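Desk and Bookshelf Tips: What's Worth Doing

Most advice on storing paperbacks is written to sell you bookends. I bought the Batuvov pair and they slid. Try the free things first.

1. Stand thin paperbacks upright. A slim one will lean if you let it, so pack its neighbors close enough to hold it, but still loose enough to pull out by the middle of the spine.

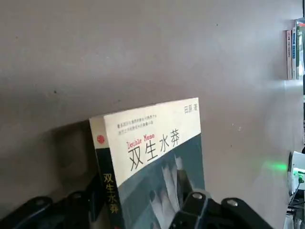

I don't buy the rule about sorting by color, either. Try finding anything a month later.

2. Lay a book flat if you're still reading it. One or two on the desk is fine. A stack of 18 is a shelf you haven't put up yet.

3. Keep one pen cup, and keep it small. Three or four markers and highlighters will do. Faka sells a desk organizer with 42 slots, and I can't think who needs it. 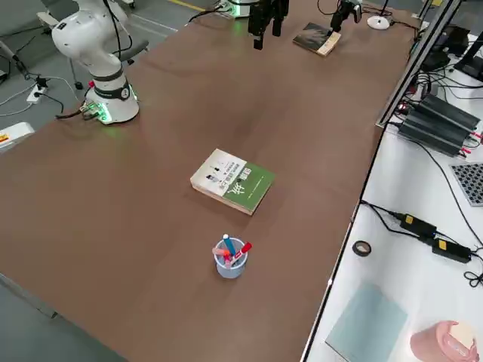 4. Skip the book spray. A dry cloth does the job.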